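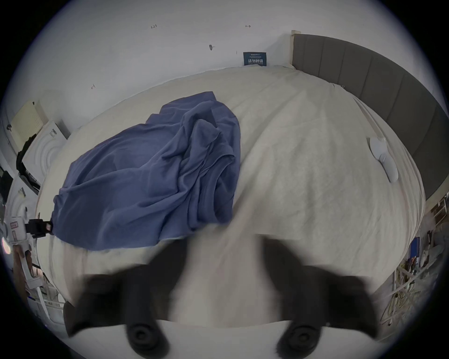
How often should a duvet be washed?
Twice a year is enough for most homes, as long as it has a cover that goes in the machine every week or two.

We put the question to readers in August and had 1,738 replies. Of those, 892 said they had not washed the duvet itself in the past year, and a fair number had never done it. The usual reason given was size. A double will go into many home machines when dry but leaves no room for the water to move through it, and the filling comes out in lumps with soap still in it.

If you can't get your whole arm in above the duvet once it is loaded, take it to a launderette. The Zullance branch on the corner by the library has large drums and is open until late. Dremano, across the river, will collect, but ask for the price before you book as it goes up for feather.

Check the label first. Most man-made fillings can be washed at 40 degrees. Feather and down need a gentle wash, half the usual amount of liquid and an extra rinse. Leave out fabric softener. Wool is best aired outdoors and spot cleaned unless the label says it can be washed.

Drying takes longer than people expect. Use a low heat, stop the machine every 15 minutes and shake the duvet out by the corners. It will feel dry on the outside well before the middle is done. Hang it over two lines or an airer overnight before it goes back on the bed, and never store it damp.

Old duvets can't go in the clothes banks. Uzor takes clean ones for animal bedding, man-made fillings only, with a limit of 5 per household. Feather duvets should go to the tip with general waste.

Next issue: pillows, and whether mattress covers are worth the money.

Home Notes, Oct 17, 2021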